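Subject: Re: [odex-dev] finger width drops out when both grippers share the workspace
List: odex-dev
Posted: November, 16:40

On the width dropouts reported last week:

> We are seeing gaps in the finger width signal on two-gripper sessions.
> Single-gripper sessions are clean on the same build. Logs attached for
> two episodes. The width goes to the last good value and stays there for
> up to 11 frames, then jumps. The policy trained on this learns to hold
> the jaws still and then snap them. Is this the tip tracker or the
> resampler? We have not changed the Braneck defaults.
>
> Also, is there a reason the tracker takes the full fisheye image and
> not a crop?

It is the tip tracker. The resampler only repeats what it is given, and the hold-then-jump pattern is the tracker rejecting a frame and Odex filling in behind it. I reproduced it here on the white table with thin flat parts, which is the hardest background we have for anything that thresholds on brightness.

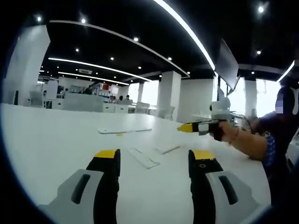
The Braneck tracker finds finger width by segmenting the tip colour in HSV, taking the two largest blobs and converting their separation through the fisheye model. The two-blob rule is the fault. It assumes that the only large areas in the tip colour belong to the gripper carrying the camera. When my partner's gripper comes in from the right with its own yellow tip, the second tool can produce a blob big enough to compete, and the pair chosen may be one of mine and one of theirs. The computed width then exceeds the mechanical limit, the sanity check throws it out, and the frame is marked invalid. The small yellow piece on the table goes into the same mask, although it should fail on area.

The sanity check is doing its job, so please do not widen it. A bad width that passes is worse than a gap.

What I have changed, on branch tip-roi:

1. Candidate blobs are restricted to a region computed from the gripper CAD and the camera mount. The fingers only move along one axis, so each tip centre has to fall on a short curve in the image. Anything off the curve is discarded before the area sort.

2. Left and right are solved separately. If one tip is lost, the other gives the width by symmetry and the frame is flagged as one-sided instead of invalid.

3. Gap filling is now linear up to 9 frames. Past that the segment is cut. The old code held the last value with no limit - I can't find a commit message that says why.

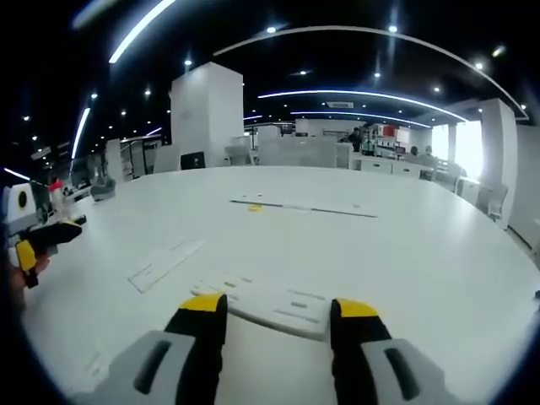

Jaws open either side of a flat sheet, second gripper at far left. Test view for the region mask.

The second gripper is a fair test for item 1 because its body has a yellow section beside the black jaws. With the old rule a large yellow area at the side of the image is a candidate like any other. With the curve constraint it is never considered, whatever its size.

I ran both versions over 237 episodes from the Datero folding set. The old tracker marked at least one frame invalid in over 800 places. I have not finished sorting the remaining failures on the new branch, so I won't quote a number for it yet. The ones I have looked at are mostly motion blur during fast closing, and no mask will fix those.

On the crop question: the tracker could take a crop, and with the new region it more or less does. The full image is kept in the interface because the pose estimator reads the same buffer, and I did not want two undistortion paths with slightly different centres. We had that in the Villanueva branch and it took a long time to find.

To try it, check out tip-roi, rebuild the calibration cache (the old cache has no mount transform and will fail on load), and set tracker.mode to "curve". The default is still "blob" so that nobody's existing pipeline moves under them. Old episodes can be reprocessed in place. Keep the raw video.
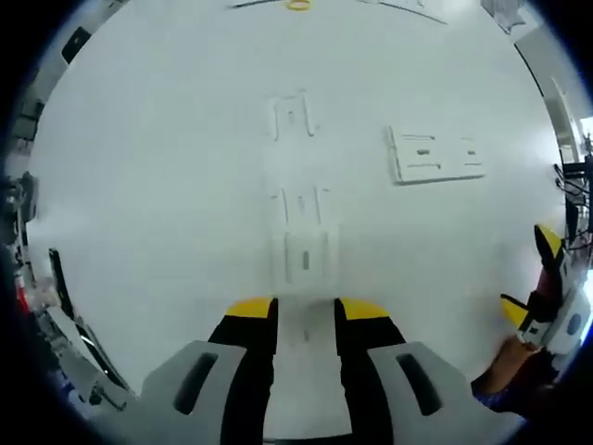
Does the curve need recalibrating if we swap the fingertips?

Only if the new tips change the length or the colour. A straight replacement of the same part uses the same curve, and the tolerance band either side of it covers ordinary wear. For longer tips, edit tip_offset in the gripper file and rebuild the cache. For a different colour, the HSV limits need setting again, and I'd do that under the lights you record with.

Still open:

- One-sided frames are flagged but the dataset exporter ignores the flag. It should be written out as a column.
- The tolerance band is a constant in pixels. It should scale with radius, as the fisheye compresses towards the rim.
- No handling yet for a partner's tip that physically crosses in front of one of ours. The curve constraint does not help there and I suspect we need temporal association.

If you have an episode with a crossing like that, please send the raw file and the calibration together. The calibration is usually the part that gets left out.

--
Odex tracker maintainer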